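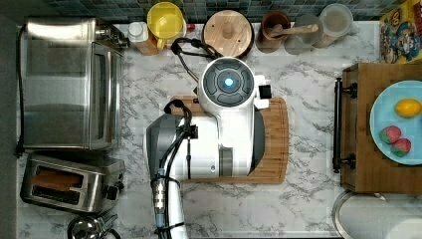
Trundwood Grooved Cutting Board, Six Months In

I bought this board in August, after my old plastic one warped into a shape that let a lemon roll off it unassisted. The Trundwood is a rectangular wooden board with rounded corners and a shallow groove around the edge. I mention the groove early because it takes up most of the product page, where it is called a "juice management channel." It's a groove.

Looks

Very good, annoyingly. The wood is a warm orange-brown, and on our marble counter, in front of the dark blue-green tile, it makes the kitchen look as if somebody made decisions in it. The yellow plastic pitcher and the cereal-aisle school of packaging at the back wall do what they can to fight this. The board wins.

I had expected it to look worse by now. There are knife marks if you tilt it toward the window, and one pale ring from a mug that Jawad Warraich put down on it during a visit and has never acknowledged. A rub of oil took most of the ring out. Jawad, if you're reading, most of it.

Size and weight

It's a big board. Ours lives out on the counter next to the toaster oven, full time, and I'd suggest you assume the same before ordering. I tried storing it upright in the cupboard with the baking sheets and it fell on me twice. The toaster oven already claims the left side of the counter, so between the two of them there is now a row of things shoved back against the tile: the jars, the bowl with the wooden spoon, the pot with the round wooden lid. Everything I reach for daily, lined up like passengers waiting for a delayed bus.

The weight is what you pay for. It stays put when you're leaning on a butternut squash, with no damp towel underneath. Getting it into the sink is another matter. I wash it standing half in and half out, and my sleeves have opinions.

The groove, in practice

Tomatoes: fine. Oranges: fine. A roast chicken that has rested properly: fine. A roast chicken that has rested for as long as hungry people will let it rest: not fine. The groove is shallow, and once it fills, the juice heads for the marble by the shortest route. If you carve a lot of meat, look for something deeper. The Hayat carving board I borrowed for a holiday dinner had a trench you could have floated a cork in, though it was also ugly and smelled of garlic before I ever touched it.

For bread, the groove is a crumb collector. You'll want a stiff brush. The board doesn't come with one. It does come with a card about the spirit of the forest.

Care

Hand wash, dry standing up, oil it when it looks thirsty. I've been using the Jonix board oil, which comes in a 300 ml bottle and has lasted the whole time. I skipped the oil for most of the fall to see what would happen. The surface got rough and an onion left a smell that took lemon, salt and two tries to shift. So oil it.

Do not put it in the dishwasher. I haven't, but a reviewer on the Grirkov store page did, and the photos are upsetting.

Price

I paid $144, and I've stopped rounding it down when people ask. There was a 47 dollar version from the same store with no groove and square corners, and I think about it on chicken nights. For chopping vegetables the cheap one would probably do the same job. I'd miss the rounded corners, mostly at hip height.

Verdict

Four stars. It's handsome and it doesn't slide, and I use it every day. I took one star off for the depth of the groove and was tempted to take another half for the card.

Updated Feb 1, 2023: a couple of people asked whether it has warped. It hasn't. It still sits flat, and the lemons stay where I put them.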